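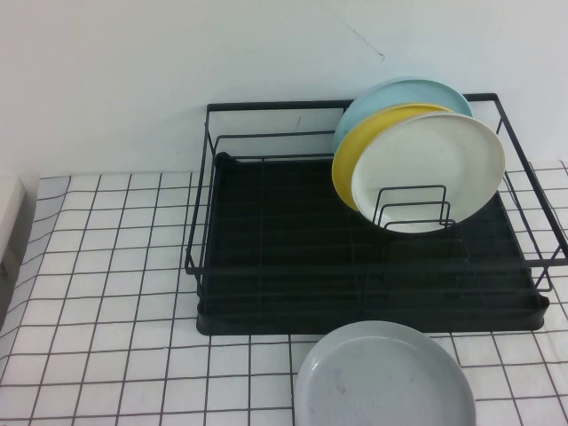 Plate Racking Task: Frequently Asked Questions

Applies to the Clonditz tabletop set, collected at the Girnalano site. Last revised 3 April 2018.

What is the task?

The arm picks up one plate lying flat on the work surface and stands it on edge in the dish rack. One pick and one placement make one episode. Plates already in the rack are part of the starting layout and should be left alone.

Who controls the arm?

A trained operator, using the hand controller. The recorder stores the arm's joint positions, the gripper opening and the video streams on a shared clock. No scripted motion is used in this set. Scripted episodes belong to Merrick and are stored separately.

How many cameras are recorded?

Two. The fixed camera covers the rack and the surface in front of it. The wrist camera moves with the gripper. Both streams are required. An episode with one stream missing is rejected at upload.

Does the fixed camera need to show the whole loose plate?

No. A plate close to the front of the rack can run out of the fixed view. Do not shift the camera to correct this. Moving it changes the calibration for every episode that follows.

Why are plates of different colors used?

A model trained on white plates only tends to look for a white disk. Layouts therefore mix white with light blue, yellow and light gray. Color is written in the layout sheet and is not given to the model as an input.

What does the wrist camera see near the rack?

It depends on the approach. From the front right, the view usually holds a corner of the rack, part of a standing plate behind the wires, and a finger of the gripper. The plate being picked may be almost entirely out of view. Episodes like this are kept.
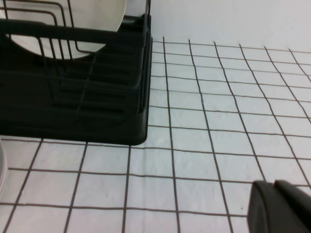 Wrist camera, right-hand corner of the rack. Gripper finger at lower right.

Are the wires a problem for labeling?

They break up the outline of a plate. Annotators mark the plate as a single region, including the parts behind the wires and the rail. Do not draw a separate region for each gap.

Should the surface be cleaned between episodes?

Wipe it at the start of a session. Small specks that show up later can stay. Remove anything large enough to touch the gripper or tilt a plate.

How long should an episode be?

The recorder stops at 14 seconds. Most operators finish well inside that. If the plate is not released by then, the episode is saved with the label "timeout" and goes to the failure folder.

Are failed attempts useful?

Yes, if they are labeled correctly. Use "slip" when the plate leaves the gripper before reaching the rack, "miss" when it reaches the rack but not a slot, and "contact" when the arm moves the rack. Do not delete a failed attempt and record over its number.

Can an operator retry a grasp?

Up to 2 retries are allowed within one episode. The retries stay in the recording. After that, end the episode and reset.

How is the layout reset?

Follow the layout sheet for the next episode number. Return the rack to its marked position first, then set the standing plates, then place the loose plate. Keep hands out of both camera views before pressing record.

Who checks the recordings?

A second operator plays back both streams and confirms the label. Disagreements are marked "review" and held out of training until settled.

Where do the files go?

To the Plendden store, under the session folder. Upload starts when the session is closed. Do not rename files by hand, as the index is built from the original names.

Can earlier recordings be used with this set?

Recordings made before January use a different gripper opening scale. Run the conversion script on them before mixing the two.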